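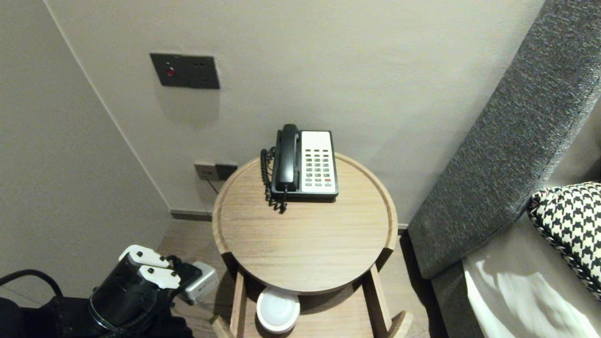 I'd never been to a university lecture on purpose before last winter. I'd been to plenty because I had to, sat at the back, drew on my hand. So when a friend forwarded me the programme for the Huvatstead public lectures, with a note saying "seven o'clock, free, there's soup", I mostly noticed the soup.

The series runs from November to March in the old science block at Serkgate, up the hill past the bus station. This year's theme was the history of salt (yes, five months of it!) and I can report that salt goes on for ever. We had salt roads, salt taxes, a very heated evening on medieval fish, and a linguist who spent an hour on place names and got the biggest laugh of the winter with a joke about Droitwich that I still can't explain to my husband.

The hall holds 90 and by January they were putting out extra chairs. I got there at ten to seven for the fish and ended up on the stairs, next to a retired bus driver with a thermos who had read the whole of the suggested reading list. I had read the first page of one article. He was very kind about it.

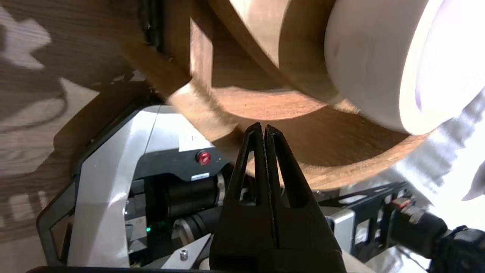

What I liked most was the questions. They give them a proper 30 minutes, and the students have to wait while the rest of us go first, which must be agony for them. People bring things, too. One woman had her grandmother's account book from a curing shed, and the speaker more or less abandoned his slides and asked if he could photograph it. I've thought about that book a lot – all those barrels in such tidy handwriting.

It isn't all wonderful. The heating is either off or tropical, and the microphone has a buzz that comes and goes. The evening on trade with the Baltic was read straight off the page, very fast, by someone who clearly wanted the last train. I went home that night and ate toast and felt a bit cheated.
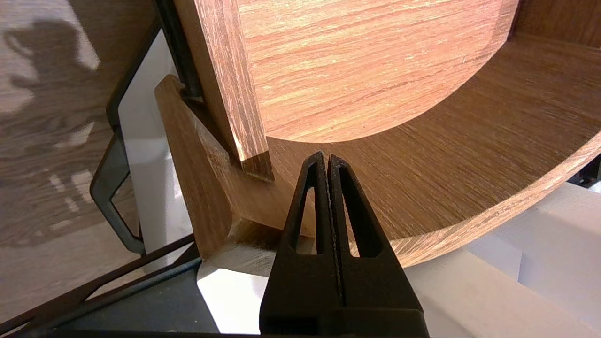

Close-up of a wooden piece with a wide circular cutout.

The money side is modest. The Dubey fund, left to the history department years ago, pays 3000 pounds a year towards travel and rooms for visiting speakers, and the department finds the rest. Recordings go up on Ultileo, the university's video site, usually by the following Saturday, though the one on salt taxes is still missing its second half. I've asked twice.

Next winter it's maps. I've already put my name down for the reading group that goes with it, which costs 75 pounds for the season and meets in the library café before each talk. The bus driver is doing it as well. He's sent me the list and this time I've got as far as chapter two.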